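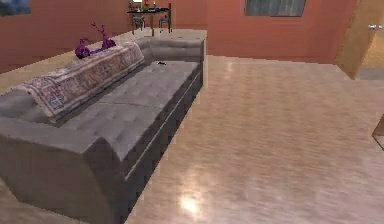

Setting up Hakow: the simulated living room

Hakow is our mobile arm for house work. Before any new settings go on the real machine, we load them in a simulated living room and check them there. This gallery shows the room as it is used for the setup at Mostyn. It was prepared by Beca Sayce and Evaristo Morelli, and the text is mine.

The sofa is the first station. Its long gray seat has many shallow tufts, and a thin dark object lying on it is a good test for the depth settings. We load the room, wait until the physics has settled, and then run the depth check 10 times with the same start position. If 2 runs disagree, we stop and look at the log before changing any value.

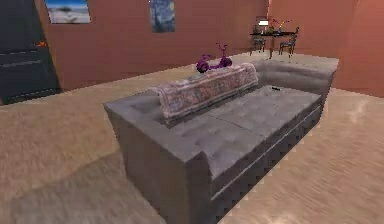
The sofa with the patterned throw over its backrest. The small dark object is on the seat, toward the far armrest.

The second station is the door. For this part the base calibration must be finished, as a small error in heading becomes a large one at the handle. Ifor Watkins keeps the table of base values and renews it after every 500 simulated runs. Please do not edit the table by hand. Send him the new values and he will enter them with the date.

The shine on the floor is left on during this check. In November we had it switched off, and the settings we obtained were too optimistic for a real polished floor.
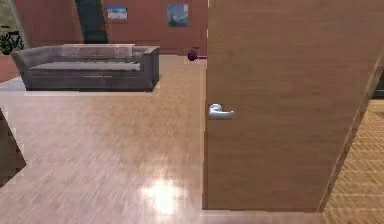 The open door with its lever handle, and the bright reflection on the parquet. The sofa stands farther back.

Last change to this page: 2025-08-04, Madhu Kanaujia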